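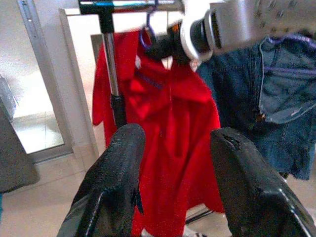 在内姆维尔(Nemville),合作社旧衣行的门上午九点才开,但收衣的侧窗七点就有人敲。送来的多半是搬家清出的衣物,也有孩子长高以后穿不下的校服。店里的人先过秤,再开一张手写的收据。收据没有什么用处,可老主顾习惯了,少一张都会回来问。

旧衣生意看上去简单,收进来,挂出去,卖掉。做过几年的人知道,大部分时间花在中间那一段:看料子,查缝线,闻味道,判断一件衣服还值不值得修。鲁艾里·德拉蒙德(Ruairi Drummond)在这家店做了多年分拣,他的标准很老派。领口和袖口先看,腋下再看,最后翻到里面看缝份留了多宽。缝份宽的衣服能改,窄的只能原样卖。

他不太看牌子。他说早年的中档货往往比现在的高档货经穿,针距密,线也结实,扣子后面还垫一小块布。近十来年的衣服轻了许多,洗过几次就拧,侧缝跑到肚子前面来。这类衣服收进来也卖不出价钱,挂在门口的折价架上,一个季度卖不掉就转走。

转走的去处有几条。状态尚可的打成包,卖给伊斯利(Isley)的批发商,再往外地发。全棉的旧T恤剪掉领子和印花,切成擦机布,修车铺和印刷厂长期要。剩下的进开松厂,打散了做填充料。店里最忙的是三月,一个月能转出去144包,平常月份要少得多。

价钱也在变。从前打包货按重量分2个等级,现在批发商压得很细,羊毛单算,牛仔单算,化纤混纺几乎不给钱。德拉蒙德认为问题出在混纺上。一件针织衫里掺了三四种纤维,分不开,开松以后纤维又短,没有人愿意用。他手边放着一只打火机和一个小瓷碟,拿不准的料子抽一根线烧一下。棉有烧纸味,羊毛有烧头发味,涤纶缩成硬珠。混纺的两样都有一点,烧完还是说不清。 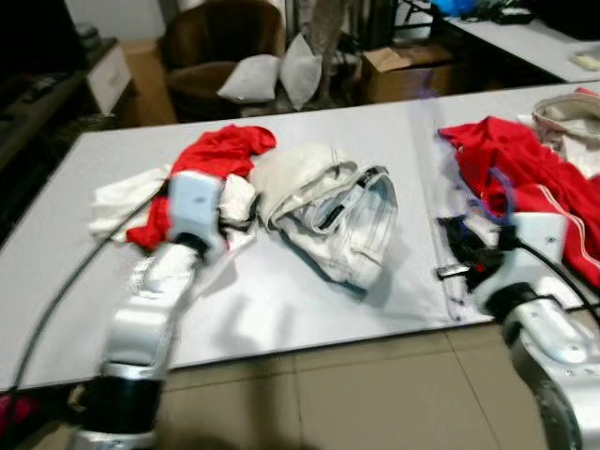
真正让这门生意撑下来的是修补。旧衣行后面隔着一条巷子,是莱内·屈特(Laine Kütt)的缝补铺,名叫特费拉(Tefera),招牌沿用了上一任店主的。铺面很窄,靠墙一台平缝机,一台锁边机,窗下是手工的位置。屈特原先在制服厂做样衣,厂子迁走以后接下了这个铺子,头两年主要靠换拉链和改裤脚维持。

改裤脚到今天仍是最稳的收入。她收费不高,当天可取,原边保留另加钱。换拉链麻烦一些,外套的拉链要拆里布,金属齿的还得配长度。客人常常问为什么换一条拉链比买条新裤子还贵,她就把拆开的里布给他们看,多数人看完不再说什么,也有人把裤子拿走了。

织补做得慢。虫蛀的羊毛衫,一个小洞要补半个钟头,线从衣服里侧的缝份上抽,颜色才对得上。她不喜欢现在流行的彩色明补,觉得那是另一门手艺,不过有年轻客人要,她也照做。她承认这些活带来了新面孔。有个客人拿来一件外祖父的工装,要求每个补丁用不同的颜色,她前后做了三个星期,工钱收得偏低,事后有点后悔。

旧衣行和缝补铺之间没有合同。德拉蒙德挑出值得修的,装在筐里送过去,屈特修好以后挂回店里卖,卖价对半分。卖不掉的算她白做。这种分法她提过两次意见,最后也没有改,只是挑进筐里的衣服比以前少了,料子好了。大衣和西装外套占得最多,换个里子,紧一紧扣子,就能卖到原来的两三倍。

她最怕的是毡化的羊毛。有人把羊毛衫丢进热水里洗,缩成小孩的尺码,救不回来。德拉蒙德那边的办法是剪开做手套和坐垫,冬天摆在柜台边,销路一般。屈特建议干脆整块留着卖给做手工的人,后来确实有人买,价钱按尺寸算。
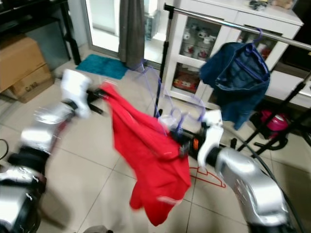

摊开的红色衣物,下摆垂着。

镇上懂得怎么保养衣服的人少了,两个人都这么看。店里后来每个月借弗洛丹伍德(Flodanwood)街的活动室办一次晚间课,七点开始,教钉扣子、缝脱线的下摆、认洗标。活动室最多可容纳200人,从来没坐满过,来的多是三十上下的人,自己带衣服,问得很具体:羽绒服漏绒怎么办,衬衫领子发黄能不能翻过来。领子可以翻,旧时的衬衫本来就是这么穿的,拆下来,掉个面,再缝回去,能再穿几年。漏绒就难一些,针眼补了旁边还会漏,屈特通常建议贴一块布再压线。

课上问得最多的还是洗。屈特的答复每次差不多:水温低一点,洗衣液少放,深色翻面,毛料平铺晾,挂着会抻长。外套不必穿一次洗一次,刷一刷,在通风处挂一夜就行。

德拉蒙德不讲课,他在门口收旧衣,照样过秤,照样开收据。下课以后他把收来的东西推回店里,第二天早上接着分。最近收进来的灯芯绒很多,他打算先压着,等入秋再挂出去。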